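20 May 2025

Back from Plikovo, two days of buses, shoes still full of grit. Writing this fast before I forget, because tomorrow it's Jerkitz and budget calls all morning.

The water point works. Sort of. Pump is fine, the line at the tap is the problem. Women up at four to get a place. We wrote "access for 88 households" in the January report and I signed it. Access! You can have access and still stand there half the day with a baby on your back. Need to redo that section before the donors see it again.

Meeting under the big tree went long. Older men talked first, as usual, then a girl from the school got up and asked why the second tap was promised and never came. Good question. I gave a bad answer — something about phases. She sat down. I felt about ten years old.
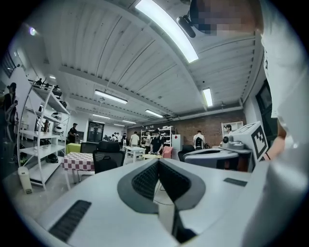

Brurau office wants us to move the second tap money into training. I get it, training is cheap and looks nice on paper. But people there have been trained. 20 of them, with certificates, in plastic sleeves. What they dont have is pipe. Told Stougaard on the phone they could have my notes tonight, which was dumb, it's nearly eleven and I havent unpacked.

Registration list is at 1037 names now. Some double, I think, the two spellings thing again. Somebody has to go through it by hand and I have a feeling its me.

Other stuff. Knee bad on the stairs. Ate bread and an onion for dinner, standing up. Letter from the landlord, didnt open it.

Keep going back to when I first took this job, thought I'd do one season and go home to a normal paycheck. Not sorry. Tired though — a different tired than before, the kind sleep doesn't do much for.

For tomorrow: call about pipe prices BEFORE the budget meeting. Ask for the second tap in writing. Find the girl's name, send her a real answer. Buy coffee.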